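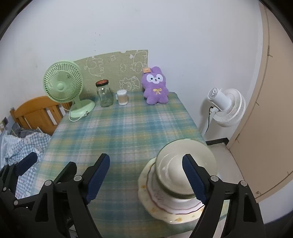 Warkau Robotics Club will take its dish-stacking project to the student automation finals in June, club captain Hinata Kikuchi confirmed today. Three students, two grippers, one very long summer. The team has been working through the table-clearing task - a white bowl on top of two plates, held between the blue ridged pads, plaid tablecloth underneath - and has logged 1,354 runs so far. Roughly half were keepers.

"Plates with wavy rims are the hard ones," said Kikuchi. "We want them in the set anyway. Real kitchens have them."

Coach Moushumi Mridha said the club started with 47 dollars and a box of bolts. Parts now come from Vunder, who have signed on as sponsor untill the finals.

New members welcome, years 9 to 12. No coding needed. Enquiries to Kenji Mahmoud, club secretary, at the school office.

Released 2/1/22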